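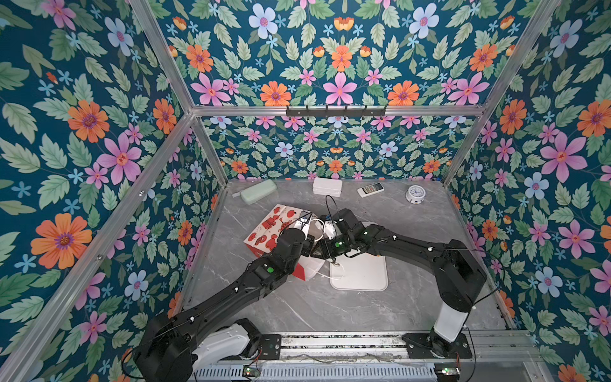 How do I pick one thing to go with floral wallpaper I can't take down?

I rent the back half of a house in Idadby and the small room came papered, floor to ceiling, by the previous tenant. The landlord loves it and has written it into the lease. I've made my peace with the deep teal background and the pale green leaves, and even with the big pink blossoms with red centers, which seem to follow me when I walk past. My trouble is everything else. The gray tabletop with the white veining is staying (too heavy to argue with), and I need somewhere to keep the small stuff that lives along the back of it: glasses case, remote, alarm clock, a little white box. I'd like a tray or a shelf, plus a lamp. Everything I bring home looks like it lost a fight with a flower. I've returned 2 lamps to Rallis and the woman at the counter has started greeting me by name.

Do I match a color in the paper or go plain? Budget is small. I get decent light until late afternoon.

Asked by Fenna De Bruijn
Viewed 747 times

3 replies

Eetu Honkanen
Marked as helpful

Match the quietest color in the pattern and leave the loud ones alone. In yours I'd go for the pale green of the leaves. A glasses case in that green already sits fine against the teal, so a tray in the same family should too. Paint one if you can't find one. A sample pot covers a tray twice with enough left over to ruin a shirt.

For the lamp, plain white shade, plain base, no pleats, no pattern, nothing with a bird on it. Get one tall enough that the shade clears the busiest part of the wall where the paper meets the table. My hallway has orange poppies on brown, inherited from an aunt with convictions, and the first lamp I put there vanished completely. I used to turn it on to find it.

Skip the shelf. You'd have to drill, and with that lease I wouldn't touch the paper with a thumbtack. Those black hooks on the rail can take a small bag or two for the things you don't use every day.

Also check the bulb. A very yellow one turned my walls to soup. I spent 30 on a nicer bulb and shade together and it did more than the new rug.

prurkeda_pat

just paint over it lol. landlords never check

Inden Resident

Please don't paint over it. I did that in my last place and the red came through two coats of primer like a rash. They kept 646 of my deposit.

On the tray question, I'd go gray, close to the table, so it disappears and you only see what's on it. Eetu's green would work as well, but I'm suspicious of anything I have to paint myself. Keep the remote in a drawer if you have one. White plastic always looks like it's waiting for a repairman.

Comment from Fenna De Bruijn

Thanks, all except Pat. Going with the green tray. There's a white lamp at Rallis I haven't returned yet, so I'll start there. Does the tray need a varnish on top, or will the paint hold up to an alarm clock being slapped every morning?

Comment from Eetu Honkanen

Varnish. Matte, two thin coats, and leave it overnight between them.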